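Electric steamer pot

An electric steamer pot is a small countertop cooker made of a heated base, a metal basket with holes in the floor, and a lid. Used mostly for steamed buns, dumplings, eggs, vegetables and reheating leftovers. Also sold as a steam pot, bun pot or dorm pot. Differs from a stovetop steamer in having its own heating element, and from a rice cooker mainly in the basket, though plenty of models do both jobs.

Parts

The base holds the water and the heating unit. Usually white or cream plastic on the outside, with short side handles and small feet that keep the hot underside off the table. Controls vary: a dial on the cheap ones, a panel with a few buttons on others.

The basket sits on top of the base or drops partway into it. Stainless steel is most common, with a rolled rim and rows of small round holes. Bamboo inserts exist but warp in some pots. Silicone liners are sold seperately and are worth having for anything sticky.

The lid is normally clear glass with a rim around it and a handle in the middle. Glass lets the cook check without letting steam out. Most lids have a vent hole. If not, tilt slightly.

Use with steamed buns

Steamed buns (mantou when plain, baozi when filled) are the food most tied to this pot. Two routes: raw proofed dough, or cooked buns being warmed up.

Lid comes off first and goes flat on the table, to one side. Plate of buns on the other side. Water in the base to the fill line, never up to the basket floor, or the bottoms go soggy. Buns go in one at a time with a gap between each. Raw dough swells a lot. Cooked buns swell a little, still need room.
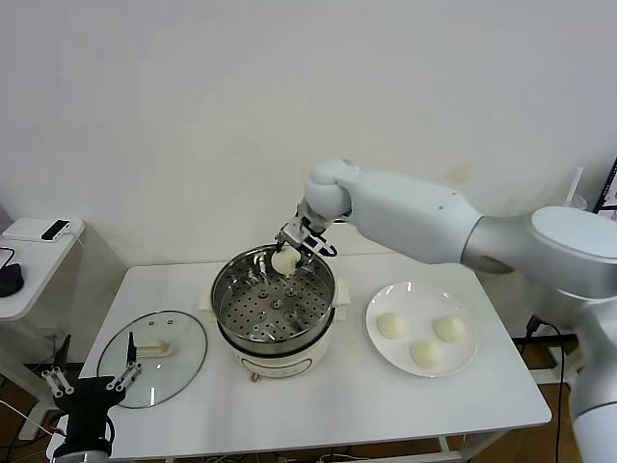 Spacing is where most first batches go wrong. Buns that touch will stick and tear when pulled apart, and the torn side comes out gummy. A finger's width is the usual rule for raw dough, less for reheating. Place the back ones first, then work forward, so the hand isn't crossing over food already set down. Tongs are fine for cooked buns. For raw dough use a square of parchment under each and lift by the paper.

Times depend on the pot. Small raw buns take 12 to 15 minutes from the first steam, large filled ones closer to 20. Cooked buns from the fridge, five or six. From frozen, ten. After the heat goes off, leave the lid on for a couple of minutes. Opening too fast is blamed for wrinkled, collapsed tops, thouhg underproofed and overproofed dough will do the same.

Moving buns in the basket

Round buns roll and slide on bare metal. A thin flat tool is the usual fix: a butter spreader, a chopstick, a narrow spatula. Slide it against the bottom edge and nudge, don't poke down from the top. Plastic or wood marks the steel less than a knife does.

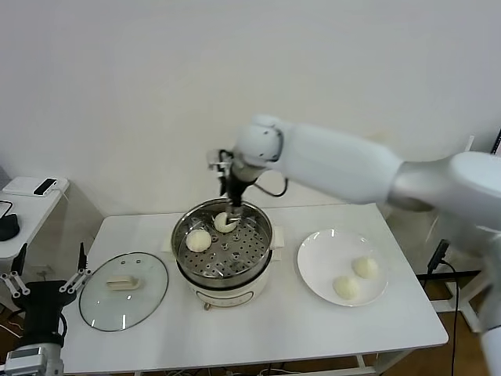
Montserrat Ledesma, whose pamphlet on small-kitchen steaming is still passed around in cooking classes, suggests wiping the basket floor with a drop of oil before anything goes in. Getsemaní Aguirre disagreed in a later edition of the same pamphlet, says oil clogs the holes over time and a cabbage leaf does better. Both methods in use.

Cracked tops on plain buns are a matter of taste. Some cooks want them smooth, others like the split and fluffy look, and a few add extra baking powder to get it.

Models

Voltance sold a one-layer pot with a steel basket, later a two-layer one. The Jurum is smaller, meant for one person, 280 watts, slow to boil. Solís makes a 1,000 watt version that heats quickly and runs dry just as quickly if the base is underfilled. Spare lids for the Solís do not fit the Jurum, in spite of what some listings claim.

Care

Unplug, let cool, empty the base. Never put the base under the tap. Basket and lid can go in the sink. White scale builds up on the heating plate in hard water areas, take it off with diluted white vinegar, left for half an hour, then rinsed out with a damp cloth. Starch dries in the basket holes and is easiest to brush out while still soft. Store with the lid upside down or slightly open, otherwise it smells.

See also

Bamboo steamer
Baozi
Mantou
Rice cooker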